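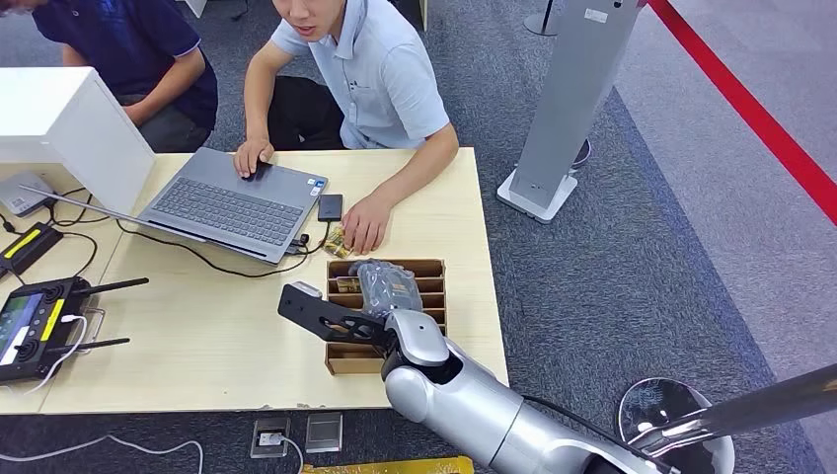
## Equipment plan for the second arm

30/10/2018

The budget for the coming year has been set, and the purchase of a second arm with a two-finger gripper will proceed in March. Two suppliers were considered. Gonham quoted 2000 per month on a lease, with service included. Birneck offered an outright sale, with delivery charged separately at 631.

I have recommended the sale. A lease would suit a short project, but the Vieira packing work is expected to run for several years, and the cardboard organizers it uses cost very little to replace.

A further 1164 is reserved for spare gripper fingers and a second handheld controller. Cables and power strips are to be charged to the general account, with a limit of 100 per order.

Mornateck has been asked for a price on annual maintenance. Its reply is still outstanding, and that line of the budget remains open.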